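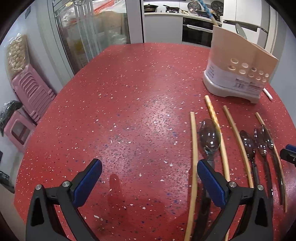

Suppe nach Mitternacht

In Zornow macht um elf alles zu. Die Tankstelle, der Imbiss am Bahnhof, sogar die Spielhalle. Nur in der Ledesma brennt noch Licht, und wer nach der Spätschicht Hunger hat, der weiß das. Drinnen zwölf Plätze, beschlagene Scheiben, ein Radio, das keiner leiser dreht. Hinterm Tresen Defne Baysal, Ärmel hoch, Kelle in der Hand. »Mit oder ohne Scharf?« Mehr wird hier zur Begrüßung nicht geredet.

Spätküchen sterben. Man muss kein Statistiker sein, um das zu merken, man muss bloß mal um halb eins durch eine Kleinstadt laufen. Früher hatte Zornow drei Lokale, in denen man nach Mitternacht noch was Warmes bekam, die Älteren zählen sie gern auf: den Krug, die Bahnhofsküche, den Griechen an der Brücke. Alle weg. Personal fehlt, die Pacht steigt, und die Leute sitzen eh zu Hause.

Baysal sieht das anders. Sie hat selbst acht Jahre Nachtschicht gemacht, drüben bei Ledomow in der Verpackung. In der Pause gab es den Automaten. Käsebrötchen, kalt, labbrig, zwei Euro achtzig. »Da hab ich mir gedacht, das kann es doch nicht sein.« Also Kündigung, Kredit, ein ehemaliger Schlüsseldienst als Laden. Die Wand zum Hinterzimmer hat sie selber rausgehauen. Der Vermieter hat es erst gemerkt, als er zum Essen kam.

Auf der Karte stehen sechs Suppen. Linse, Huhn, Kuttel, eine mit Joghurt und Minze, eine mit Graupen. Und dann die, wegen der manche eine Stunde fahren: Truruvari. Den Namen hat Réjean MacLeod mitgebracht, der zweite Koch, und was er bedeutet, verrät er nicht. Dunkle Brühe, geröstete Zwiebeln, Rinderbeinscheibe, viel Pfeffer, ganz zum Schluss ein Löffel Essig. Die Knochen stehen über zwölf Stunden auf dem Herd. Ungeduldige sollten Linse nehmen.

MacLeod kam von der See. Schiffskoch, erst Fähre, dann Frachter, irgendwann wollte er schlafen, ohne dass sich das Bett bewegt. Geschlafen wird jetzt trotzdem wenig. Er fängt um vier Uhr nachmitags an, setzt die Brühen auf, schält, flucht, probiert. Um zwei in der Nacht isst er selbst, im Stehen, immer Graupen. Seine eigene Suppe mag er nach Feierabend nicht mehr riechen – »wie ein Musiker, der zu Hause kein Radio hat«, sagt er und schiebt den nächsten Teller rüber.

Wer kommt so? Pflegerinnen aus dem Kreiskrankenhaus. Taxifahrer. Die Bäcker, für die Mitternacht früher Morgen ist. Ein Paar, das sich jede Woche eine Portion Kuttel teilt und dabei kein Wort sagt. Freitags die Jungs vom Handball, die sind laut und essen das Brot weg. An manchen Abenden bleibt die Hälfte der Plätze leer, dann wieder stehen sie bis auf den Gehweg und pusten sich in die Hände.

Reich wird man so nicht. Eine Schüssel kostet 6 Euro, Brot geht extra, Nachschlag Brühe nicht. Der Strom frisst, das Fleisch frisst, der Nachtzuschlag für die Aushilfe sowieso. Baysal rechnet am Monatsende auf der Rückseite der Lieferscheine und redet ungern darüber. Ein zweiter Laden? Wurde ihr angeboten, in der Kreisstadt, gute Lage, mit Schanklizenz. Sie hat abgelehnt. Dort müsste sie mittags öffnen, und mittags, findet sie, brauchen die Leute keine Suppe, mittags brauchen sie einen Kaffee und ihre Ruhe.

Kurz vor drei. Der Huhntopf ist leer, auf der Tafel wird durchgestrichen. Ein Mann in Arbeitsjacke kommt rein, liest, guckt enttäuscht. Nimmt dann Linse, mit Scharf. MacLeod stellt das Radio nun doch leiser und wischt schonmal hinten durch. Geschlossen wird, wenn der letzte Topf leer ist, so steht es auf dem Zettel an der Tür. In dieser Nacht ist noch Kuttel da.

Kontakt | Impressum | © 2019, alle Rechte vorbehalten | Nach oben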